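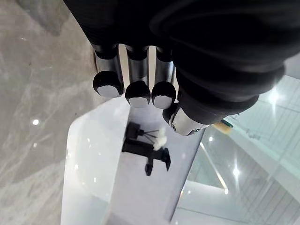 According to Auður Sveinbjörnsson, the night bus is the only reason she could keep her job at the bakery in Ospina, and she wants the town to leave it as it is. Her letter was one of 143 that the council of Caltivville received before its meeting on Sunday evening. Most of them asked for the same thing.

The council has now decided that line 2 between Caltivville and Ospina will continue until the end of June. After this month the last bus, which leaves the market square at 11:40 p.m., will run only if the operator, Trirkton, finds enough passengers for it. The company says that it needs roughly 200 tickets a week on the late trips. In winter it sold 99.

Trirkton explained that the price of fuel is a smaller problem than the lack of drivers. Two drivers retired in spring and their places are still open.

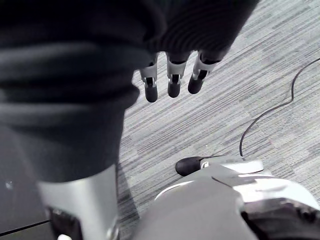 The company also wants to move the stop at the hospital to the other side of the road, where the bus can turn more easily. Passengers who come from the evening shift would have to walk a little longer, and several letters complained about this. The council asked for a second proposal with a crossing and better street light.
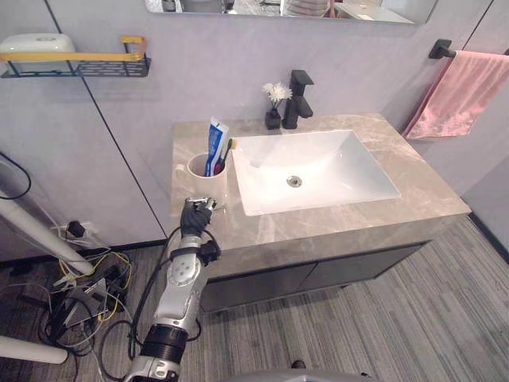 What changes for passengers

Until the end of June all times stay the same. Monthly tickets are still valid on the late bus without an extra payment. The stop in Sosetia, closed during the work on the bridge, opens again next week, and the temporary stop by the school will be removed. The new timetable will be hung up at all stops and can also be picked up at the town hall in the mornings.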